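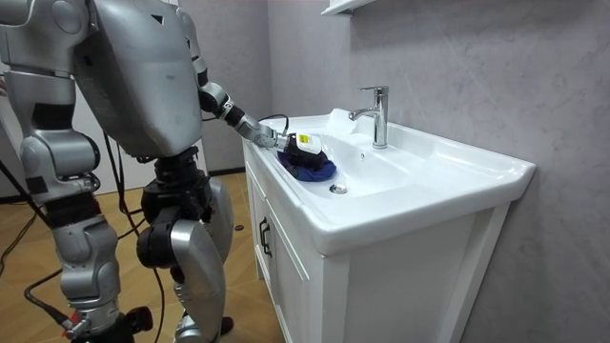 4. Trying the Stenon wiping package on a bathroom sink

Search this journal Enter keywords Advanced

Filed under: Service robots > Household tasks > Product evaluations

OK, so this is the part of the paper I had the most fun with. Section 3 went through what Stenon says its wiping package can do, and here I get to what it did for me. The package is a software add-on plus a set of finger pads, sold for humanoids with two arms and simple grippers, and the Vivside team (they handle sales and support) set us up with a trial license that ran to the end of January. Wanting Cheng did the install, and I did most of the sink sessions and nearly all of the complaining.

Figure 4. Cloth wiping with the package: the gripper holds a blue cloth against the near slope of the basin.

4.1 Why a sink

The Stenon demos are all tabletops. Flat, wide, evenly lit, lovely. I wanted something meaner, and a glossy white ceramic basin is about as mean as it gets for a depth camera. The surface slopes, it throws highlights everywhere, there's a raised rim to bump, and a faucet stands at the back right where you'd like the wrist to go. You also have a chrome drain, and the planner loved to treat that as a hole of unknown depth (fair enough, I guess!).

We ran 80 wipes with the stock settings and then 80 more after Regula Lüthi rewrote the contact thresholds. I counted a wipe as good if the cloth stayed in the grip for the whole stroke and the pen marks we'd put on the ceramic were gone at the end.

4.2 Grip and cloth

I'll start with the cloth, which gave us more grief than the arm did. The manual tells you to fold it in four and feed it to the fingers by the folded edge. We did that for the first day and then got lazy, and from then on we just let the gripper take a bunch of it. You end up with a wad under the fingers and a loose flap out to the side, like the one in Figure 4, and I came to like it that way. The flap covers more ceramic than a neat square does. The downside is that the pressure sits mostly under the wad, so the flap only cleans what was barely dirty to begin with.

With the stock settings we lost the cloth 9 times. After Regula's changes it was 2, both on the stretch just under the faucet, where the arm has to come in at a steep angle. Ekene Akinola thinks a thinner pad would fix that. I'm not so sure, and we didn't have one to try.

4.3 Setup and price

Setup was easier than with the Marti kit from our earlier study. Wanting had the first stroke running before lunch, and the calibration routine is really nice, with plain questions and big buttons! My one gripe is the cable advice, a single line in an appendix. Please, Stenon, give that a page.

The license is 199 dollars a month per robot, pads included. For a lab that wants a wiping baseline without writing one, I'd pay it. For somebody hoping to clean a whole bathroom I'd say wait, as the package has no notion of a faucet it should wipe around and you have to draw a keep-out box by hand every time you move the robot. Ingeborg Danzer wrote us a small script that saves the boxes between sessions, and it's in the supplement if you'd like it.

Section 5 repeats the same strokes on a shower wall.

Share 9 Comments 2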